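From: Edgars Kazlauskienė
To: vitier-club list
Date: Sep 24, 2018
Subject: Re: [vitier-club] Grippers for the student project, what do we record next?

Hello all,

Thank you for the questions. I answer them between the lines.

> Last week Saavedra group wrote that they want to join the
> recording, but we don't know what tasks are already covered.
> Also, is it one gripper per person or both? Our first years
> have only tried with one hand.

Both, please. In January we began with one hand, and the policy we trained learned to push things against the wall, which was funny to watch but not useful for the competition. With two hand-held grippers the person can hold an object with the left and open or place with the right. First years can practice with one for an afternoon, but those recordings should go into the folder "practice" and not into the common set.

> How many demonstrations do you have now?

For the shelf task we have 26 good ones. The goal is 90 before we train again. Please do not copy old ones to fill the number — Clestier did this once by mistake and we lost two evenings looking for the error.

> We lose tracking often when the arms are close to the body.
> Is it the cubes or the software?

In most cases it is how we hold them. The marker cube on top of each gripper must stay in view of the head camera, so keep your hands in front of you and look where you work. If you turn only your eyes and not your head, the cube goes out of the view and the episode is lost. Check the green light on the cube before you start.

Next task is the white bookcase with the desk and drawers. It is a difficult one for us, as white shelves against a white wall give few features. I suggest slow movements and a short stop before every contact.
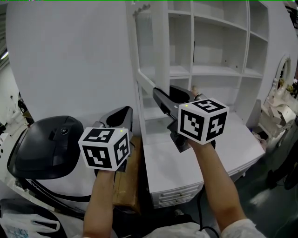
Both grippers in front of the bookcase, cubes up.

Please mind the cable when you step back.

One more point: the Loseden people asked for our calibration file. I have put it on the shared disk, with the name of the gripper set inside. If you change a cube, even only to glue it again, you must calibrate again and write it in the log.

I can be in the lab after the lectures if the Saavedra group wants to try. Write to me which of you will come and I will charge the second set.

Best regards,
Edgars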